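Clothes hanger

A clothes hanger (I grew up saying coat hanger, and I still slip into it) is a shoulder-shaped bit of wire, wood or plastic that holds a garment up so it doesn't crease. I've been adding to this entry on and off for years, so forgive the lopsided bits. The sections on wood and wire are long because I love them, and the one on padded hangers is short because I don't.

Origins

People hung clothes on pegs and nails for centuries, and plenty of us still do. The trouble with a peg is that all the weight sits on one point, usually the loop at the back of the neck, and the cloth ends up with a little nose in it. Shaped hangers became common in the nineteenth century, when tailors wanted finished coats to keep the shoulder they had worked so hard on. I've read at least four different accounts of who came up with the first one and I don't trust any of them! What's fairly safe to say is that bent wire hangers were about by the early twentieth century, and that laundries and dry cleaners took to them quickly.

Wood

Wooden hangers are the ones I collect, so I'll try to keep this short. The good old ones are beech, sometimes maple, with a curve towards the front so that a jacket sits as it would on a person. Hotels and tailors often had their names stamped or printed along the front, and that's what collectors go for. My own pile stands at 130, most of them from Karppinen, a department store that closed before I was born, and I've got two from the Ateo hotel with the gilt lettering still on. Benedikt Wiegand, who swaps duplicates with me every November, reckons the Karppinen ones were turned out by a chair maker in the slack months. He may well be right — the dowel joints on the trouser bar do look like chair work.

Cedar gets sold as a moth deterrent. It smells lovely, but I wouldn't lean on it to save a good jumper.

Wire

Wire hangers are light and cheap and they breed in the bottom of the wardrobe. Most are steel with a thin coat of lacquer or plastic, and once that coat chips you can get rust marks on a white shirt, which is a heartbreaking thing to find on the morning of a wedding (ask me how I know). They're too narrow for anything heavy, so a winter coat will droop either side and grow two little points. Some cleaners slip a cardboard tube over the bar to stop trousers sliding off, and a few will take the hangers back if you bundle them up.

Padded and covered

Satin, ribbon, a bit of wadding, sometimes a lavender bag. Good for silk and for knitted things that mustn't stretch. The thin flocked sort, like the Flurell range, does much the same job in far less room and grips like anything, though I find it a nuisance when I'm in a hurry and the sleeve won't slide.

Plastic

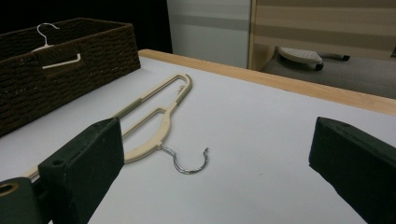
Plastic took over in most homes because it was cheap, didn't rust and came in whatever colour you fancied. Early ones were brittle, and Jae-hoon Wi, who ran a shop-fitting business called Pekeck for 24 years, told me they used to sweep up snapped hooks by the bucket every January. Later plastics were much kinder. The colours come and go with bathroom suites, I always think, and the cream one lying flat on the white tabletop is a shade I'm very fond of, a bit softer on the eye than plain white. Children's versions are narrower, and it's worth buying them, as a full-sized hanger will pull a small neckline out of shape.

Sizes and looking after them

An adult hanger is usually around 16 inches across, and jackets want something a touch wider. The ends should stop just short of the sleeve seam. Wipe plastic with a damp cloth, rub a rough wooden one down with fine sandpaper, and leave any old lettering well alone.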